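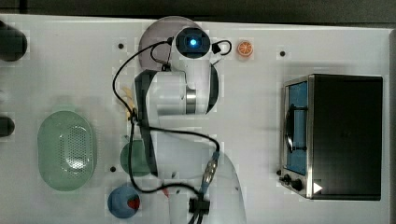 Bench 4, overhead view. Arm with toaster oven to the right, green plate and blue bowl below.

Notebook entry, October. Open day, manipulation bench
Entered by Maribeth Macapagal. Copy to Shalini Tyagi and Urmila Solanki.

Purpose of entry. To record the setup, the conduct of the demonstration, and the points raised by visitors at the fall open day, for use when the bench is prepared for the Wandska visit.

Setup. The toy kitchen layout was used, as agreed with Shalini. The oven was placed on the right side of the table with its door toward the arm. The green plate, the blue bowl and the pale green colander were kept on the other side, so that a transfer to the oven would cross the full width of the workspace. The banana was laid beside the plate, and the orange slice was left up past the arm on the oven side. The black dots on the tabletop were left in place. They are the reference for the overhead view and must not be cleaned off. Urmila has asked that this be written on the bench card, and I will do so.

The gripper cable was rerouted in the morning. On the old route it pulled tight when the wrist turned fully inward. On the new route it has more slack but hangs over the plate in some poses and hides part of it from above. Perla Salinas considered this acceptable for a demonstration and unacceptable for recorded work. I agree. See Actions.

Software. The arm was run on the Gisen controller, with task selection through Pal. The speed limit was set to the visitor value and locked. The version was the one used for the September trials. Ragnvald Ekström had prepared a newer build but withdrew it the evening before, having seen one unexplained pause during homing. The log of that pause is file 747 and has not yet been examined.

Conduct of the demonstration. Groups were admitted at half past nine, at eleven and at two. Ragnvald operated the arm for the first two and I operated it for the last. Perla spoke to the visitors. The emergency stop was shown to each group before motion was enabled, and one visitor from each group was invited to press it. This took longer than planned but was well received, and it should be kept.

The sequence shown was: banana to plate, banana to bowl, orange slice to plate, orange slice to colander. The oven task was offered only if time allowed. It was run once for the second group and twice for the third. The door was opened by hand on each occasion. Opening it with the arm is still not reliable enough to be shown, and Perla said so plainly when asked.

Results, from the operator sheet:
First group. All transfers completed. One regrasp on the orange slice.
Second group. Banana dropped short of the bowl on the first attempt and completed on the second. Oven placement completed.
Third group. All transfers completed. First oven placement stopped by the operator (me) when the gripper came closer to the door than I was willing to allow. Second placement completed.

I reviewed the stopped placement with Ragnvald afterward. In his opinion the planned path was clear of the door by a small margin and the stop was not necessary. I note his opinion. I would stop it again under the same conditions with visitors at the rail.

Questions from visitors. The question asked most often was whether the arm knows what food is. Perla explained that the system is given a set of known objects and a target for each, and that it holds no further idea of them. Several visitors asked why toys are used. She answered that they keep their shape, can be wiped down, and allow the same trial to be repeated the following week. A teacher asked whether a class could visit, and her details were passed to Urmila. A visitor from Tirari asked about cycle time. We gave him the September figure, 357 completed transfers over the full trial period, and explained that we do not quote a time per transfer while the speed limit is under review. He asked for this in writing.

Attendance. Roughly 60 names on the sheet. The sheet is with Urmila.

Observations. The blue light on the camera module attracted a good deal of attention, and some visitors took it as a sign that the arm was about to move. The signal that matters is the lamp on the controller. Perla began to point this out from the second group onward. It belongs in the opening remarks.

Visitors standing on the oven side had a poor view of the bowl and plate. A screen showing the overhead view would serve them better than moving the rail.

Actions
Maribeth: bench card, including the note on the dots. Written reply to Tirari, to be checked by Shalini before it is sent.
Ragnvald: examine file 747. No new build on this bench until that is done.
Perla: add the lamp and the emergency stop to the speaker notes.
Urmila: reply to the teacher. Request a screen for the Wandska visit.
Maribeth and Ragnvald: new cable route, clear of the plate in all task poses, before recorded work resumes.

Arm parked and controller powered down at 4:40. Layout left standing for Shalini to inspect.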